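The soft option

Drawstring, tote or open-topped pouch: fabric bags are taking over from rigid boxes in the storage of small toys and blocks. Zulema Herrera looks at cloth, seams and sizing.

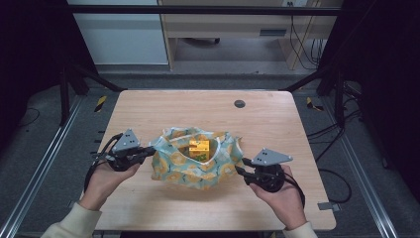 Why cloth works

A rigid box has a fixed volume. Half full, it takes up as much shelf as it does when packed to the lid. A cloth bag reduces to the size of its contents, plus whatever slack is left at the neck, and several part-filled bags will share a drawer that would hold only two boxes.

The second advantage is access. With the neck pushed down and the sides gathered into folds, a fabric bag will stand as a shallow bowl on a table. A yellow block set inside a pale aqua print remains in plain view, and a smaller green piece at its foot can still be picked out among the folds. Dark linings lose small parts. Pale ones are worth the extra washing.

The drawback is protection. Cloth does nothing for card, thin plastic or anything with a fine projecting part, and a bag dropped from table height passes the full knock to whatever is at the bottom.

Weight and weave

Bag cloth is sold by weight per square metre. Dress cotton is light, folds well and prints cleanly, but wears at the corners if it carries hard-edged blocks. Canvas at 200 grams per square metre is a reasonable middle weight: it holds a fold, passes through a domestic sewing machine at four layers and dries overnight on a rack. Heavier canvas stands up unaided but resists being gathered, and a drawstring pulled through it tends to leave a hole at the centre of the neck large enough for a small brick to escape.

Printed cloth should be checked for direction. A repeating circle can be cut either way up and wastes very little. A one-way print cannot, and a bag made from a single folded length will have one side upside down.

Cutting and seams

For a flat bag finishing 30 centimetres wide, cut at 33 and allow 1.5 centimetres at each side. Depth depends on use. A bag intended to be folded down into a bowl needs more height than one that is simply tied shut, and a cut length of 90 centimetres, folded once at the base, gives enough for a deep hem and a good turn-down.

Side seams should be French or overlocked. A plain seam sheds threads, and the threads collect round pegs and in holes. Box the base by stitching across each lower corner at right angles to the side seam. The bag will then sit flat and the contents will stay upright when it is opened.

Bar-tack the drawstring exits. This is where most shop-bought bags fail first.

Filling

Put heavy and square-sided pieces in first, with their largest face down. Loose small pieces go in afterwards, or into a separate pouch if they are part of a set. Stop at two thirds of the depth. A bag filled further will close but will not stack, and it has to be emptied to find anything.

Labels are best sewn into the side seam near the base, where they can be read with the neck folded down. Swing tags on the cord get pulled off.

Three to buy

Batwood's plain canvas bag has a boxed base and overlocked seams, with a flat cotton tape in place of cord. The tape grips well and is slow to undo.

Storero sells printed cotton in three sizes. The cloth is light and gathers neatly, although the hem on the smallest is too narrow for the cord supplied.

Carrasco makes a lined bag with an outside label pocket. After some 81 openings and closings on my own kitchen table the stitching at the exits was sound. The lining had begun to pull away from the base seam on one side, and a row of hand stitches put it right.

All three were washed at 30 degrees and dried flat. The Storero lost a little width, and the other two came out at their original size.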